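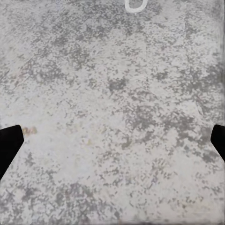

Chapter 7
Gathering Examples

In this chapter you will learn to:
plan a set of demonstrations before the first one is recorded
decide what an episode is and where it starts and stops
record in simulation and on a real arm with the same labels
find and remove examples that will harm training

7.1 What the learner is given

The programs in Part One were written line by line. If the gripper closed too early, you opened the file and changed a number. A learned controller has no such number to change. Its behaviour comes from the examples it was trained on, and most faults have to be traced back to them.

An example, for our purposes, is a camera view paired with the command that was sent at that moment. A string of examples from start to finish of one attempt is an episode. The camera view may hold very little. A wrist camera looking straight down at a speckled grey surface will often see the two black fingers at either side and only part of anything else, such as a white loop at the top edge of the view. The learner gets that and the position of the joints. It does not get your knowledge of the room, the task or what the rest of the loop looks like.

Before recording, look through the wrist camera yourself and try to do the task from that view alone. If you can't tell which way to move, add a second camera or change the starting position. Students at this stage tend to blame the training settings, and lose days to it.

7.2 The Rondent task

We will use one task throughout the chapter. The Rondent set is supplied with the course software and runs in the Minon simulator. The arm starts above a bench, finds a part, picks it up and places it in a tray. Labs with an Ekard arm can repeat the work on hardware in Section 7.6, using the same file layout.

Each episode is limited to 28 seconds. An operator drives the arm with a hand controller and presses the side button to mark the start and the end. Anything recorded outside those two marks is thrown away when the file is saved.

Simulated surfaces need some care. The patterns laid over them can be smeared in places, and marks in a pattern can catch the learner's attention. If the part always starts beside the same stain, the learner may go to the stain. Minon can swap the surface pattern between episodes, and this setting should be on from the first recording. It is off by default.

7.3 How varied is varied enough

Start with 15 episodes and train on them, even though the result will be poor. The way it fails tells you what to record next. An arm that reaches the part and then hovers needs more examples of the last short movement. An arm that drifts off to one side usually needs more starting positions.

Keep the failed attempts in a separate folder. They are left out of training for now, but Chapter 9 uses them.

Key terms
Episode: one attempt, from start mark to end mark.
Operator: the person driving the arm during recording.
Coverage: the range of starting positions, surfaces and lighting in a set.

Before you go on
Install the Rondent files and record 2 practice episodes. Play them back at half speed, watching only the wrist view, and write down the first moment at which the part can be seen. The method we use for choosing starting positions, known as the Lahtinen grid, is set out in Section 7.4, and you will need your notes for it.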